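Galería: la planta nueva de Humska
Publicado el 2 de octubre en Oficina y alrededores

Llevábamos desde mayo oyendo hablar de la planta nueva como quien oye hablar de un primo que vive en Canadá. Había planos, había un presupuesto que cambiaba de color según quién lo abriera y había una carpeta compartida llamada «Mudanza DEFINITIVA (2)». Ahora hay también una oficina, con gente dentro y enchufes en casi todos los sitios donde hacen falta.

La reforma la dirigió Ottilie Danzer, del estudio Holalach, que en la primera reunión nos preguntó cómo trabajábamos. Se hizo un silencio largo. Alguien contestó «en equipo» y ella lo apuntó, con una educación que todavía le agradecemos. De aquella conversación salió la planta abierta, con mesas grandes, cristal en lugar de tabiques y la menor cantidad posible de rincones donde esconder cajas. Las cajas han encontrado rincones igualmente.

El techo fue el tema estrella. La idea de pintarlo de negro y dejar las vigas y los conductos a la vista se sometió a consulta interna, y llegaron 101 comentarios, una cifra que no ha alcanzado jamás ningún otro asunto de esta casa, incluidos los sueldos. Los partidarios decían que el negro hace desaparecer las tuberías. Los detractores decían que iba a parecer una discoteca de los noventa. Se pintó de negro. Las tuberías siguen ahí y se ven bastante bien si uno levanta la cabeza, pero hay que reconocer que casi no la levantamos, así que el debate ha quedado en tablas.

Con la luz pasó algo parecido, aunque con menos literatura. En la oficina vieja, la de la calle Mostyn, teníamos fluorescentes que parpadeaban a eso de las cuatro de la tarde y daban a todo el mundo un tono de convaleciente. Los LED de la nueva no parpadean. Iluminan muchísimo, eso sí, y sobre una mesa blanca iluminan el doble. Konrad Widmer trajo unas gafas de sol la primera semana y las dejó en su cajón «para los días despejados». Hemos pedido un regulador. El regulador está pedido.

Las mesas son blancas por decisión unánime, tomada por personas que no habían pensado en el café. El catálogo las llamaba «superficies neutras de trabajo». El equipo de limpieza las llama de otra manera. La ventaja es que se ve enseguida lo que hay encima; el inconveniente es exactamente el mismo, y desde que nos mudamos ha aumentado mucho la cantidad de cosas que la gente guarda en la mochila a última hora.

Del cristal hay poco que contar, salvo que refleja. Uno cree que está mirando hacia la sala de al lado y está mirándose el flequillo. Pedimos unos vinilos para que nadie se estampara y llegaron los de otro cliente, con el logotipo de una clínica dental. Estuvieron puestos una tarde. Recibimos dos consultas.

La partida de pantallas y soportes subió a 2,840, según la hoja de cálculo, que no indica la moneda y a la que preferimos no preguntar. Los monitores de pared van sobre brazo orientable, y como son orientables se orientan: cada mañana aparecen girados hacia otro lado y ninguno de nosotros ha sido. Hay una teoría que culpa a los del turno temprano. Los del turno temprano tienen la suya.

En cuanto a lo que se perdió por el camino, la lista oficial incluye un perchero, la tapa de la tetera y 5 sillas que Drirnby, la empresa de mudanzas, asegura haber entregado. También teníamos más de 200 carpetas colgantes que llegaron en perfecto estado y que habría sido una buena ocasión para perder. Si alguien ve el perchero, es el que cojeaba.

Lo que queda por hacer: la cortina del fondo, los rótulos de las salas (seguimos sin ponernos de acuerdo entre nombres de ríos y nombres de quesos) y la acústica, que de momento permite seguir tres llamadas ajenas sin moverse del asiento. Las sugerencias se dejan en el buzón junto a la entrada. El buzón todavía no está colgado, pero se puede dejar el papel en el suelo, donde irá.

La galería irá creciendo conforme haya qué enseñar. De momento, se abre con la sala de trabajo en horario laboral.
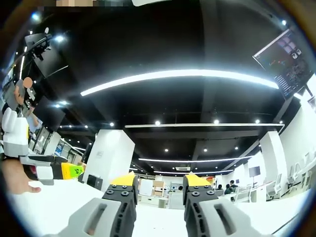

El techo de los 101 comentarios, con su tira de LED, y la mesa blanca haciendo méritos para el regulador.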